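Small claims: defendant company has changed its name, does my claim need starting again?

Posted in Courts and tribunals, Saturday, May 4, 2024 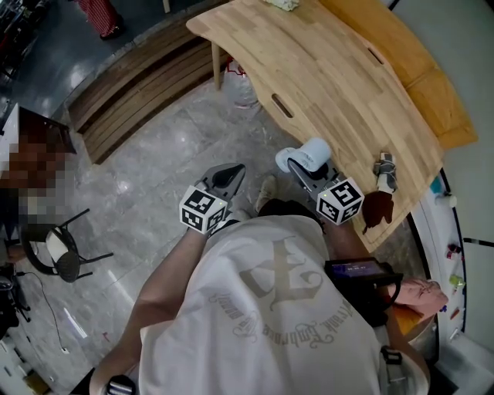 Poltum: You don't need to start again if it is the same company with a new name. Look up the company number. The number stays the same for the life of the company, whatever it calls itself.

Original post by Ondix

I issued a claim in the county court in April against a firm trading as Harkex Ltd. It is for 3,104 pounds, which is a deposit I paid for work that was never started, plus the court fee. The claim was served and they sent back the acknowledgment, so they know about it. Then I had a letter with a different company name at the top but the same address and the same signature. It says Harkex "no longer exists" and that I have sued the wrong party. They have not filed a defence as far as I know.

Do I have to withdraw and pay the fee again? And does the clock for their defence stop while this is sorted out? I have the contract and the bank transfer, both in the name Harkex Ltd.

Reply from Prasertsri

Poltum is right about the number, but check which of two things has happened before you write to the court.

If the register shows one company, with Harkex Ltd listed under previous names, it is only a change of name. The debt is still theirs and so is the claim. You ask the court to amend the name on the claim form. After service you need either the other side's written consent or the court's permission, and permission is asked for on form N244. There is a fee for that, so write to them first and ask them to agree. Put the company number in the letter and give them 7 days.

If the register shows two companies with different numbers, it is more awkward. The new one is not liable for the old one's debts just by using the same office. Your contract was with Harkex Ltd, so that is still your defendant. See whether it is marked active, dissolved or in liquidation. If it is dissolved you can't get judgment against it unless it is restored to the register, and that costs money too. Take advice before spending any more.

On the dates, a letter to you is not a defence and doesn't stop anything. They normally have 14 days from service, or 28 if they acknowledged in time. Ring the court and ask if anything has been filed.

Reply from tallow16

Same thing happened to me, I just carried on and got judgment in the old name. Bailiffs weren't keen though and I had to go back and get it changed. Do it now.

Reply from Ondix

Thanks. One number, name changed 3 weeks before they acknowledged. I will write to them on Monday and ask for consent.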